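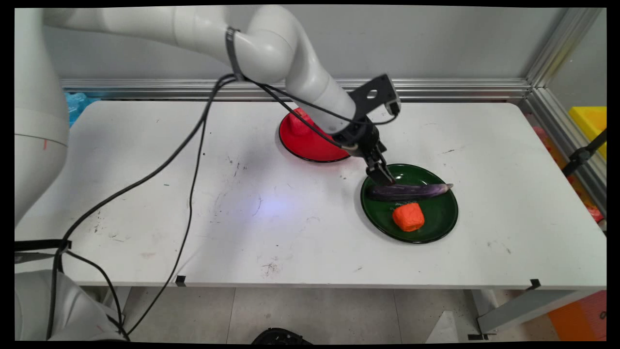 Fixed cam view, eggplant on the green plate

Plidness Forum > Arms and Grippers > Teaching by demo

wtamayo
Started the produce set in September and we just passed 2861 demos, so I wanted to share! The task is simple to say: pick the thing up off one plate, put it on the other. The eggplant is my favorite so far. It's long and slick, and the tip pokes out past the rim, so the arm has a few fair ways to go at it. I've been coming straight down on the narrow end and I love how clean those runs look on playback.

Still 69 to go for eggplant. Anyone else doing long shapes?

ondham_kit
Nice!! Do you move the plates between runs or leave them put?

wtamayo
I shift them every 10 runs, and turn the eggplant a bit each time.

Arnulfo Condori
Love the setup, but I'd stop grabbing by the tip. We did that on Cuadros and the policy learned "go to the pointy end" for everything. Gave it a zucchini and it went hunting for a point. Grab near the middle, where the weight is.

wtamayo
Hmm, not sold on that. If I only grab the middle it never sees what to do when the middle is blocked. I want both in there.

Arnulfo Condori
Both is fine, but then log which is which. A mix with no labels gave us an arm that stopped halfway between the two and just sat there.

tondomari_fan
Had that exact freeze! What fixed it for me was one operator doing one style for up to 100 runs, then swapping. Also keep your bad grabs in a separate folder, don't delete them. Recoveries are gold.

ondham_kit
Disagree on the swapping, you end up with the style tied to the time of day and the light. I see a bluish shine on your tabletop, wtamayo. Does that move around?

wtamayo
Ha, good eye. It does creep over in the afternoon. I kind of like having it in the data.

Arnulfo Condori
Same, leave it in. Just don't do all the tip grabs at 4 pm.

wtamayo
Deal. I'll add a grasp tag tonight, redo the last batch with middle grabs mixed in, and post the success numbers for both. If anybody has a script for tagging old runs, please send it my way!

tondomari_fan
I have one, it's ugly but it works. Sending you a message now.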